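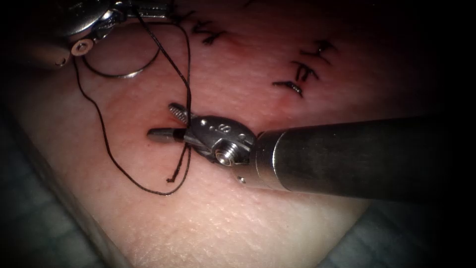 Tridimstead Suture Pad Notes

What this is

A data card for a set of written records on practice suturing: one pad, one row, one length of black thread at a time. If you came for surgery, you have the wrong folder. No patient has ever been involved, and the pad has yet to complain.

Contents

341 records, each covering one attempt at a row. They come from two benches, Nonddale (more than 200 of them) and Antwi (the rest). Antwi started in September and has worse handwriting, which matters because the notes were typed up from paper.

Fields

row_id: unique, never reused, even when the row deserved to be forgotten.
pad: which pad was on the bench. Pads are numbered in the order they were opened.
thread_state: slack, looped, caught or tangled. See below.
stitches: stitches judged finished at the end of the attempt.
remarks: free text. Please read these before you write to us.

On thread_state

Most of the arguments happened here. Slack means thread lying on the pad with nothing pulling on it, however wavy. Looped means it closes on itself and you could, in principle, pass something through it. Caught means strands are held in or around the jaws. Tangled is caught plus swearing.

More than one can apply, so the field takes a list. An early version allowed a single value and 82 records had to be redone by hand. A loop near one instrument and a bunch of strands at the hinge of the other is a perfectly ordinary afternoon, and should be entered as looped, caught.

The pads

All pads have a creased, finely pored surface. Thread shows up well on it, and old needle holes hide in it very nicely. We gave up trying to tell a pore from a puncture and dropped the hole_count field. It survives in the Carkuto export as an empty column. Ignore it.

Known problems

Records 83 to 100 list the wrong pad. The right one is in the remarks, in most cases.
18 rows have no stitch value. These are blank on purpose and do not mean zero. Zero means zero, and there are plenty of those too.
Antwi wrote "ok" in the remarks for a whole week. We have left it as a historical curiosity.
Knot quality was never scored. Two people tried it and stopped speaking until lunch.

Using the records

Fine for teaching, for comparing ways of handling thread, or for feeling better about your own sewing. Please don't use the stitch values to rank people - the pads were not equally fresh.

Upkeep

Ibrahim Bassey keeps the master copy and takes corrections. Send the row_id and what you think it should say.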